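Plulik Teaching Kit for Bin Work
Made by Skillstead

Product code: PLK-2
Availability: Built to order
Price: 3,953 USD, shipping not included

Overview

The Plulik is a teaching kit for people who need to show a robot arm how to pick things out of a bin. The operator holds a hand controller, moves it, and the arm moves with it. Every motion is saved along with the gripper position and the video from any cameras you have connected. The saved runs can be played back, trimmed, labeled and exported for training.

The kit does not include a robot arm, a gripper or cameras. It connects to the arm you already have through the arm's own controller. Please check the compatibility section before you order.

Two ways to teach

Remote mode. The operator stands or sits outside the robot's reach and drives the arm with the hand controller. A trigger under the index finger opens and closes the gripper. Motion can be scaled down for fine work, so that a long hand movement becomes a short one at the gripper. A clutch button on the side lets you reposition your hand without moving the arm.

Hand mode. On arms that support hand guiding, the operator takes hold of the arm near the wrist and leads it through the pick. The Plulik software records the path in the same file format as remote mode, so the two kinds of runs can be mixed in one set.

Most customers start in hand mode to learn where the arm is comfortable and then change to remote mode for the bulk of the recording. In hand mode the operator's arms and head tend to end up in the camera view, and some training methods do not handle that well.
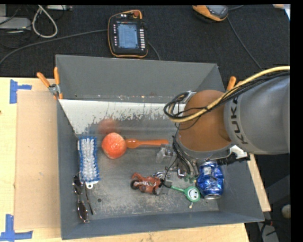 Mixed bins take more teaching than bins of identical parts. A brush, a drink can and a pair of sunglasses each need a different approach, and items near a wall often have to be pulled toward the middle before the fingers can get around them. Record those pulls too. They can be labeled as a separate step in the editor, and a failed grasp can be kept and marked as failed.

Fasten the bin to the table before a long session. If it shifts partway through, the earlier runs will no longer line up with the later ones. Clamps or a screwed-down frame will both do. Mark the position on the table so the bin can be put back after cleaning.

What's in the box

Hand controller with wrist strap
Tracking base and table mount
Recording unit with power supply
Foot pedal (start, stop, discard)
Network cable
2 USB cables
Printed setup guide

Specifications

Hand controller weight: 103 grams
Controller connection: wireless, or wired by USB
Arm connection: Ethernet
Camera inputs: 2
Motion scaling: adjustable in software
Export: joint positions, tool position, gripper state, time-matched video
Warranty: two years, parts and labor

Compatibility

The arm must accept outside position commands while it is running. On many industrial arms this is a paid option from the manufacturer, and it has to be installed before the Plulik can connect. Send us the arm model and controller software version and we will tell you whether we have tested that combination.

Grippers are connected through the arm controller or directly to the recording unit. Suction tools work, but the trigger will act as an on/off switch.

Safety

The foot pedal is not an emergency stop. Keep the arm's own stop button within reach of the operator at all times. Speed limits set in the Plulik software are a convenience and do not replace the limits set in the robot controller. Do not reach into the bin to rearrange items while the arm is enabled.

Optional items

Cloton mount: a bracket for holding a camera over the bin.
Hsu grip: a smaller shell for the hand controller, for operators who find the standard one too wide. Swaps with one screw.
Second hand controller: for two-arm setups. Needs a second tracking base.

Setup and training

Remote setup by video call is included with each kit. Dario Bassi handles installation and arm connections. Ngọc Dương teaches the recording and labeling course, which can be held at your site for an added fee. Course dates for February are open for booking.

To request a quote, use the contact form and include your arm model, gripper type and number of cameras.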